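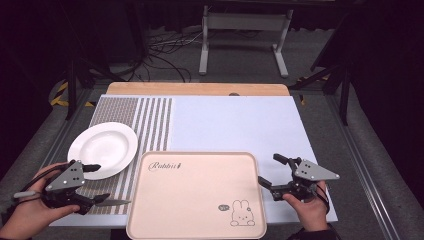
Feb 6, 2021
By Elaine Bragança

I spent most of December getting our table-clearing software to behave, and a few of these tips might save you an evening or two (they'd have saved me several!).

Start with the pale things. A white plate on a white board is a rotten job for any segmentation model, and ours at Portela kept losing the rim altogether. Lock the exposure before you touch the thresholds, then bring it down a notch at a time till the edge of the plate holds steady. A pink tray is much kinder, though do watch for printed drawings and lettering, as the detector will happily decide a rabbit is a separate object and try to plan a grasp on it. I mask anything flat inside a rim.

Stripes are another favourite nuisance. If your depth comes from stereo matching, repeated bands can pair up with their neighbours, so widen the matching window over that part of the work surface and have a good look at the result.

For planning, we keep 6 grasp candidates per dish and throw out any that bring the two grippers within 32 mm of each other. Silvana Meireles prefers up to 100 candidates in Zanau, and her plans are lovely, but you can make a cuppa while you wait.

Label your config files by dish and colour, too. I had three called "plate_new" and ran the wrong one all morning.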